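In defence of the plain pale surface 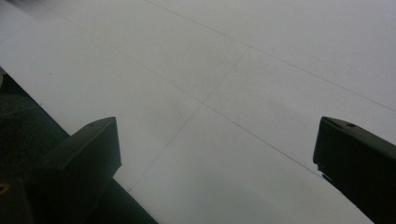
Why I stopped wanting a pattern

For most of my adult life I thought pale, plain surfaces were what people chose when they had given up. Landlords fitted them. Dentists had them. When we moved into the house at Trarthorpe and had a bit of money to spend on the kitchen and the back room, I wanted colour, and I wanted it on every flat thing in the place.

I got my way in the back room. We tiled the long worktop there in a busy blue and yellow design, the sort that looks cheerful on a card in the shop. It cost 400 pounds with the grout and the cutters, and I was pleased with it for one winter. After that I began to lose things on it. A needle put down on a yellow flower is gone. So is a small screw, a contact lens, a pale button or the cap of a pen. I also could not tell whether it was clean. People say that a pattern hides the dirt, and they say it as if that were a good point. The dirt is still there. You put your bread on it.

So I have changed my mind, and I now think that a surface you work on should be pale, matt and as near to plain as you can get it. A few thin grey lines are all the decoration it needs.

What matt does for you

Shine is the first thing I would do away with. A glossy worktop gives you back the ceiling light, the window and your own elbow, and you spend your time moving your head about to see past them. It shows every fingermark as well. A matt surface takes the light and spreads it. On a dull afternoon in November, a pale matt top by a window makes the whole room easier to work in, and you put the lamp on later.

White is not quite right either. I had a sample of pure white from a firm called Budby and kept it on the table for a fortnight, and it was hard on the eyes by mid-morning. The grey-whites are better. They go a little cooler in the shade and a little warmer when the sun gets round, and they do not make the milk look yellow.

The sample people will try to sell you a texture as well, usually something they call slate or linen. Run a damp cloth over it before you say yes. Flour gets into it, and so does pencil dust, and then you are at it with a brush. Smooth wipes clean with one pass, and you can write on a sheet of thin paper without the pen falling into a groove.

The case for a few lines

I said plain, and I do allow lines. There is a fashion now for one great unbroken sheet with no joins at all, and I think it goes too far. A surface with nothing on it gives the eye no help. You cannot tell if the paper is straight. You cannot tell if the chopping board has crept round. When I cut fabric on the bare dining table I always finish up with one edge longer than the other, and I have been cutting fabric for 24 years.

Large rectangles, marked out with thin lines, put that right. They do not need to be dark. I would say they work better when they are faint, so that you notice them when you look for them and forget them when you don't. Lay the edge of the cloth along one line and the fold along the one that crosses it, and you have a square corner without reaching for a tool. It works for wrapping a parcel, for rolling pastry to the size of the tin, and for sorting a pile of post into what must be paid and what can wait.

It does not matter much how the lines are made. Some are real joins between tiles. Some are printed under the face of a panel. My neighbour across the road ruled hers in pencil on a sheet of white board, and goes over them again when they wear thin. They are a bit uneven, darker in one place than another, and the board has served her very well for 5 years.

If yours are real joins, keep them narrow and keep the grout light. We used a dark grout in the back room and it made a net of heavy black bars that fought with the flowers. Small tiles make this worse, as there are so many more joins to scrub. I would have big tiles or none.

What people say against it

The usual complaint is that it looks cold. I have some sympathy. A room with pale floor, pale walls and pale worktops does look like somewhere you wait for results. But I am only talking about the flat surfaces that work gets done on. Paint the walls whatever you like. Ours are now a dark green called Vuko, which I chose for the name as much as anything, and the grey-white top looks well against it. The colour in a kitchen can come from the food, the bowls and the tea towels, and you can change those without hiring a tile cutter.

The second complaint is stains. It is true that beetroot shows, and so does turmeric, and so does a ring from a mug of tea. I count this in its favour. I see the mark and I wipe it up within the minute. On the old tiles I found jam that had been there long enough to have fluff in it.

The third is that it is dull, and I have no real answer. It is dull. So is a sheet of writing paper. I look at what I am doing on it, and at the end of the day I clear it, and there is a clean flat space waiting for the morning.

What we did in the end

We took out the patterned tiles over 2 weekends and put in a plain panel from the Jaramillo range, grey-white, matt, with a fine line grid. It was cheaper than the tiles had been. I kept back a handful of the blue and yellow ones, and they are under the plant pots on the windowsill, where they look very nice.

I do wish I had asked for the panel a little deeper from front to back. The sewing machine takes up more room than I allowed for, and the iron has nowhere to go.

7 September 2020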